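# Two-Arm Tabletop Handling: Project Report

Prepared for the Tijani Project Course, May submission

## 1. Background

The Clenlow platform was passed to our group with working joint control and no two-arm tasks. The previous group had used one arm at a time and left a calibration file for each wrist camera. Our assignment was to get both arms working in the same space above a table and to record enough runs by remote control to train a simple policy.

We chose a handover task. One gripper holds a part, the other closes on it, and the first lets go. It needs no special fixtures, and most faults in calibration show up at the moment of contact.

## 2. Setup

Each arm carries a parallel gripper with long fingers and a small camera on a bracket at the wrist. A third camera at the head covers the whole table. All three streams are saved together with joint positions and gripper commands. The control software is Serkamwood, used as supplied except for the speed limits, which we lowered for any motion where the two wrists come close together.

The operator drives both arms at once. Commands are filtered before they reach the joints -- without the filter, small hand tremors appear at the fingertips and the second grasp becomes hard to place.

The work area is the near half of a wide cream-colored table beside the windows. Small items for later sorting tasks, among them a pink bowl, a pen and a pair of red-handled scissors, stay along the far side. The handover takes place over the open part of the surface, with the arms meeting in an inverted V.
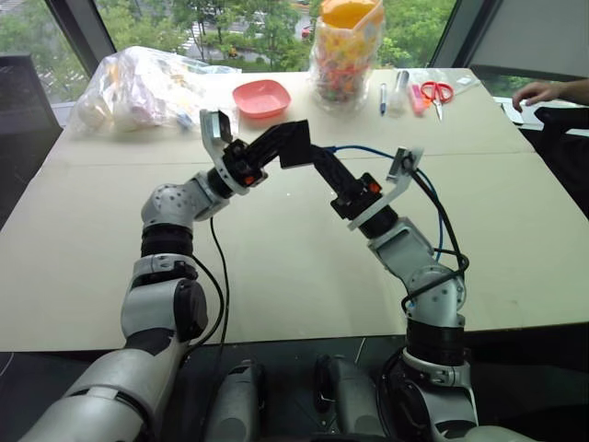

Contact between the second gripper and the part was the hardest step to repeat. If the receiving fingers come in at too steep an angle, they push the part instead of closing on it. We settled on an approach from the side, with the giving arm held still until the receiving gripper reports a stable width.

Cable slack also had to be checked before each session. A cable that is too short pulls on the camera bracket when the wrist turns, and the calibration then has to be redone.

## 3. Data

We kept 1500 runs for training. Runs were dropped if a camera stream had gaps or if the operator restarted the grasp. Each run was resampled to a fixed rate, and the idle period at the start was trimmed.

Training used the Tumov baseline for 3000 steps with the default settings. A longer schedule was considered but did not fit in the time we had on the shared workstation.

## 4. Remaining problems

- Daylight from the windows changes the exposure of the head camera. Morning and afternoon runs differ enough that they should be balanced in the training set.
- The policy sometimes opens the giving gripper early. Of the faults logged in the final test session, 17 were of this type.
- Wrist camera calibration is still done by hand and takes too long.

The logs and calibration files are in the project folder, sorted by session. The modified speed limits are stored in a separate file and must be loaded before the arms are enabled.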